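Woman, 62, passes driving test using only her feet

June 2020

A woman from Larnitz who was born with a condition that keeps her arms from bending has passed her driving test at the age of 62, steering the car with her left foot.

The retired bookkeeper, who asked that her name not be published, took the test in a used Honda fitted with a foot-operated steering disk. She passed on her third try and made four minor errors.
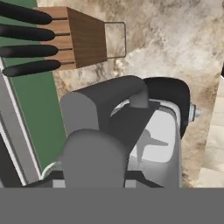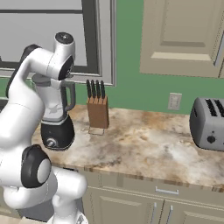
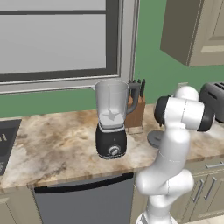
Kitchen views, computer renderings.

She has arthrogryposis, a condition present at birth in which joints are stiff or fixed in place. In her case it affects the shoulders, elbows, wrists and fingers. Her legs were affected too when she was a baby, but two operations and years of exercises gave her almost full movement in her knees and ankles. She eats, writes, types and answers the phone with her feet.

"People see me sign my name and think that must be the hard part," she said. "I've done that since I was four. Parallel parking was the hard part."

She first asked about driving lessons at the age of 19. The driving school in Larnitz turned her down over the phone. A second school, in the nearby town of Havau, agreed to meet her but said there was no car in the region that she could use and no instructor who had taught a student like her. She let the matter drop and took a job in an office she could reach on the number four bus.

She rode that bus for most of her working life. When the route was cut back to three trips a day, she began to depend on her sister and on neighbors for rides. Her sister gave up driving two winters ago after an eye operation.

"That left both of us stuck," she said. "She used to take me to the doctor. Then we both had to ask somebody to take us to the doctor."

The steering system was built by Clastik, a small workshop in Havau that adapts vehicles for disabled drivers. It consists of a flat disk on the floor with a shoe-shaped plate attached to it. The driver straps the left foot to the plate and turns the disk with a pedaling motion. The right foot works the gas and brake as in any automatic car. Turn signals, wipers, horn and headlights are controlled by a row of switches set into the headrest, which she presses with the side of her head.

The workshop had built hand controls for many customers before she came in, but it had fitted foot steering only once, for a farmer who has since moved away. The work on her car took five months. The first version of the disk was too stiff, and she got cramps in her calf after a few blocks. The second was so light that the car wandered on straight roads. The third is the one she uses now.

"It went back and forth quite a bit," said the mechanic who did most of the work. "She would drive it in the yard, come in, and tell us exactly what was wrong. She kept notes. She was usually right."

The conversion cost more than the car did. A disability fund paid for part of it after turning down her first application, which had been filed under the wrong heading. The form asked whether she needed the car for work, and she had answered no. On the second form she listed medical visits for herself and her sister, and the money was approved in six weeks. The rest came from her savings.

Finding a teacher was easier than it had been the first time. The Havau school is under new ownership, and one of its instructors had already worked with students who had lost a leg or had limited grip. He spent two afternoons at the workshop learning to use the foot disk himself before he gave her a lesson.

"I was terrible at it," he said. "I hit a cone at walking speed. That helped me, though. I stopped telling her what to do with the wheel and started telling her where the car should go."

Her lessons began in a gravel lot behind the fairgrounds and moved to side streets after three weeks. She logged 256 hours behind the wheel before the last test, far more than the school usually sees. She said she was in no hurry and wanted to drive in snow, fog and darkness with someone sitting next to her before she did it alone.

She failed the first test for rolling through a stop sign. The second was ended early when the strap on her foot plate came loose at a traffic light. She pulled over safely, but the examiner was not allowed to let her continue. The workshop replaced the strap with a ratchet buckle, the same type used on snowboard bindings, and she said it has not slipped.

Her third test was put off in the spring, when road tests were suspended because of the coronavirus. She practiced during the wait by sitting in the parked car and going through the head switches with her eyes closed. When testing started again, she and the examiner both wore masks and drove with the windows down.

The examiner gave her the result in the parking lot. She said she asked him to repeat it.

Her license carries two restrictions. She may drive only a vehicle with the approved controls, and she must have the steering system inspected once a year. There is no limit on speed, distance or time of day.

A physical therapist who has treated her for many years said the driving itself did not surprise her. The patient's ankle movement is better than that of many people half her age, she said, and her sense of where her feet are without looking at them is very good. The concern was fatigue. The therapist asked her to stop every 40 minutes to stretch her left hip, and she sets a timer on the dashboard to remind herself.

The condition varies a great deal from one person to the next, the therapist added, and what works for one patient may be useless to another. Some people with stiff elbows can use a small steering wheel placed low in the car. Others do well with a joystick. She advises anyone who is interested to have a driving evaluation done before buying a vehicle, as some models do not have enough floor space for the equipment.

A short video of the woman backing out of her driveway was posted by her niece on the day after the test. It drew 329 comments in the first week. Most were congratulations, and several came from parents of young children with the same condition. A few people asked whether foot steering was safe. The niece answered those by posting a picture of the license.

The woman has written back to the parents herself. One mother wanted to know how her son could learn to use a fork with his toes, and the two have since had several long video calls. She has also agreed to speak to a parents' group in Havau once it is able to meet in person again. She said she had never spoken to a group and planned to bring the foot plate along so there would be something to pass around.

She does not think of herself as an example to others, and said she gets tired of being called brave in the grocery store.

"I wanted to go places without making three phone calls first," she said. "I think most people would want that."

Clastik said it has had four inquiries about foot steering since the video appeared and is preparing one more car, for a student who lost the use of both arms in an accident. The workshop hopes to keep a demonstration car on hand so that customers can try the disk before they order. At present they have to sit on a bench with the unit bolted to the floor.

As for the Larnitz driver, her first trip alone was to the pharmacy. Her second was to her sister's house, where she picked her up for an eye appointment. She has driven nearly 700 miles so far, all of it on local roads and in dry weather. She has not yet been on the highway without the instructor and has booked two more lessons with him for later in the summer.

She would like to drive to the coast in September. Her sister has asked to come along and has offered to pay for gas.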